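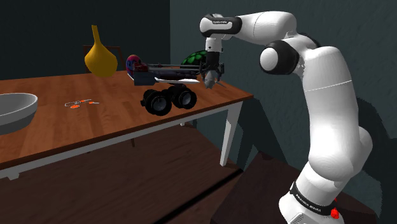

Open day at the Isstead robot lab

5 Sep 2019

I took the day off work and drove over to Isstead for the open day at Dimitriou. They do software for robot arms, mostly for people who want an arm to pick up things that aren't all the same shape. I had signed up back in December, when the only notice was one line on the Odgate town site, and then forgot all about it until the reminder came.

Parking was in the field behind the building. The sign at the gate said 300 visitors were expected. By mid-morning the line for coffee was longer than the line for the demo, so I went to the demo first.

Clive Kershaw ran it. He has been with the company since it had one room over a tire shop. Most of what he showed was in simulation, up on a big screen, with a white arm working beside a wooden table. The things on the table are household stuff and toys. There was a vehicle-like toy with big black wheels, a yellow-orange vase with a long neck, and a bowl near the edge. The gripper came down right at the toy. Clive said awkward shapes like that are the ones he likes to show, as a plain box doesn't teach you much.

They run each task 400 times in the simulator before it goes anywhere near the real arm, which lives in a cage in the next room. The total for this summer was 2,415 runs on that one table. He had the number on a sticky note on his monitor.

I asked how the objects get chosen. Dorothy Dobson answered that one. She keeps the object library, and it has 70 things in it so far. Some were built from scratch and some were scanned from things staff brought in from home. She said keys were a pain because they overlap each other and the ring, and anything with thin spikes is worse. The pale dishes gave her trouble at first too — she had the lighting set too bright and the rims washed out.

After that we got a second view, with the arm over its base and the gripper open.

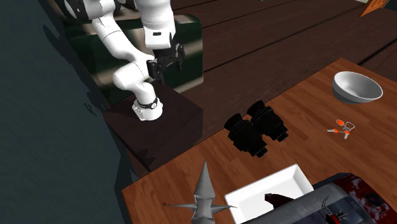
Can the public try running the arm?
Visitors can use the simulator at the two desks by the window, one person at a time. The real arm is for staff only.

I had my turn at one of the desks after lunch. You move the gripper with a small joystick and a slider. I went for the bowl and pushed it off the table, then did the same again. A girl of maybe ten took over from me and got it on her first try.

The last talk was about a job they are doing for Skakport, sorting returned goods. It was mostly slides and I left before the end to beat the traffic. Lunch was a sandwich and an apple, free with the badge. If you plan to go next year, sign up early and bring boots for the field.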